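Workshop notebook, Gurkbridge
May 5, 2021
3 min read

Right, the hostage letters project. I promised Rutilio I'd write up where we've got to before I forget it all, so this is me doing that with a cold tea.

We now have 351 letters scanned from the Trerulport families' campaign (the three engineers taken off the pipeline road, for anyone joining us new). Most are from relatives to ministers, and the replies are in there too, which is where it gets interesting. I read 70 of them in one go last night and my goodness, the same paragraph turns up again and again! "We are doing all we can and cannot comment on individual cases." One sister got it word for word in two letters a year apart, and wrote "AGAIN" across the second in green biro.

Sena thinks the wording changes after the first release, when the papers got hold of the ransom story. I'm not so sure. I had a go at sorting the replies by date and the change seems to come earlier, maybe with the new minister, but 151 of them have no proper date on and I was guessing from postmarks by the end. Need to redo this with Theophilus, who can read a postmark far better than I can. 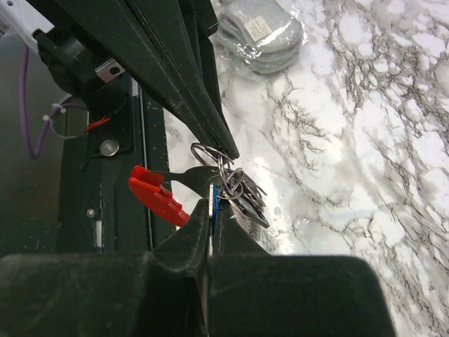 Keys, with the red tag.

Other thing from April that I never wrote down: the phone call with Nii Dramani. He ran the campaign office for almost 10 years and he's happy to be recorded, but he doesn't want the names of the go-betweens used, even the dead ones. Fair enough. I said we'd use initials, then remembered that two of them share initials, so it'll have to be numbers. Kwesi is making the list and it stays on paper in the cupboard, NOT on the shared drive. Please don't photograph it either.

He also told me the families fell out badly over whether to keep quiet or make a noise. Officials kept telling them quiet was safer. Half of them stopped believing it after the second winter, and you can see it in the letters, they get shorter and much ruder. I'd like a whole section on that if Sena agrees (she'll say it's too long, it's always too long).
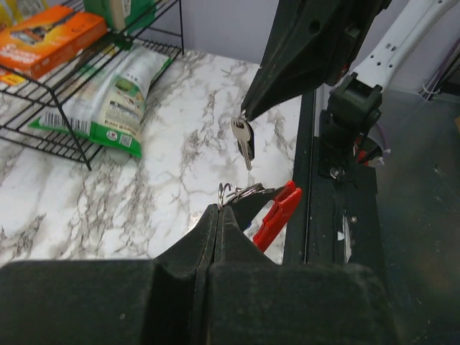 Key rings and the red clip.

Still to do:
- postmarks with Theophilus
- ask Rutilio whether the embassy telegrams are open yet, he was going to chase
- second call with Nii, ask about the church vigil and who paid for the posters
- rescan box four, the pages came out crooked and I've lost the bottom line on loads of them

Box four first, I think.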